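Regional Transit Passes and the Short-Stay Visitor
Project report, Travel and Tourism Planning
Submitted 07/05/2025

1. What we looked at

Topic was the Mirdale Explorer card. It's the pass sold to visitors at the airport desk and at Pelletier station, covers the bus, the lake ferry and the slow train up to Stoken. Question we started with: does it save money for somebody who stays two or three nights? The tourist office says yes on the poster. We wanted to check with real trips and real fares.

Second question got added in January after our first draft came back. Do people understand what they bought? Turned out to be the more interesting half and we should have given it more time.

2. Method

Fares first. We took the printed fare table and built a spreadsheet with every pair of stops inside the pass area. Then made up typical visitor days – arrive, hotel, old town, ferry, back – and priced each one with single tickets and with the card. Did this for adults and for children under 12. Seniors left out, the discount needs a local ID so most visitors can't get it anyway.

Then forum posts. We collected 828 posts from three public travel boards where somebody asked about the card or answered a question on it. Read them all, split between the group. Each post got one main label: price, validity, where to buy, ferry, luggage, refund, other. When two of us disagreed a third person decided.

Last, we rode the thing ourselves. One weekend, Pelletier to Stoken and back, with a ferry crossing to Plidau in between.

3. Fares

The card comes as 24 hours or 72 hours. The 24 hour one only pays off if you take the ferry both ways. Without the ferry you would need five bus trips in a day and hardly any of our sample days had that many. Single tickets win easily.

The 72 hour card is better. It beats singles on most of our sample stays as long as one day goes up to Stoken. The train is the expensive part, so one return trip covers more then half of the card. Add a ferry and you're ahead.

Families are a diffrent story. Children ride free on the bus with an adult but pay on the train, and the child card is priced as if they paid everywhere. So for two adults and two kids, adult cards plus child singles came out cheapest almost every time. Didn't find this on any official page.

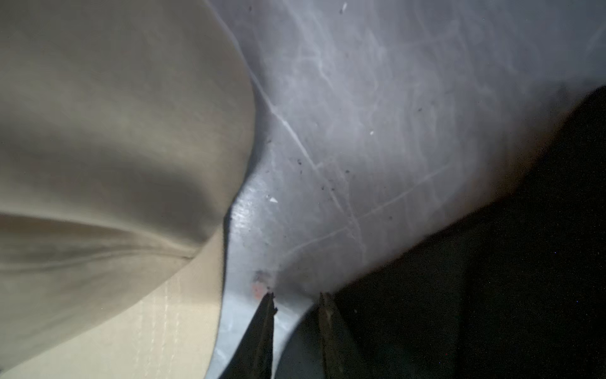

The airport transfer is the other trap. Express bus isn't included, stopping bus is. Both leave from the same bay. The stopping bus takes 26 minutes longer, and if you get on the express with the card you pay the whole fare again. No partial credit.

4. What people ask

Validity was the biggest label by far. Main confusion: does the clock start when you buy or when you first tap? It starts at first tap. But the receipt prints a purchase time with "valid" next to it, and plenty of posters read that as the start. Several said they rushed to the ferry because of it. A few planned their whole stay around the wrong hour.

Next came the ferry. Old posts say you must reserve, newer ones say walk on. Walk on is right for the card area now. The old answers still come up first in search though, and people quote them back to each other.

Refunds – hardly any posts, mostly angry. Unused cards can be returned at Pelletier only, not at the airport.

5. Our trip

Train to Stoken fine, on time, nearly full. Reader on the platform at Stoken is behind the timetable board, easy to miss. Ferry staff at Plidau looked at the card and waved us on without a tap, so probably the ridership numbers for that leg are too low. Can't prove it from one weekend.

6. Problems with this project

Forum posts are not a survey. People who had no trouble don't write. We also used the fare table from before the spring change, and only rechecked the main routes, not every pair. The ferry operator didn't answer our emails. Labeling was slower than planned and the last batch was done in one evening, some labels there are probably sloppy.

7. Suggestions

Change the receipt. Print "starts at first tap" and drop the purchase time, or move it to the bottom.
Put the express bus rule on a sign at the bay.
Sell a family version, or at least tell families about the free bus.
Let the airport desk take refunds.

Spreadsheet and label list are in the appendix folder. Fares for the night bus are missing from tab two, will be added before the presentation.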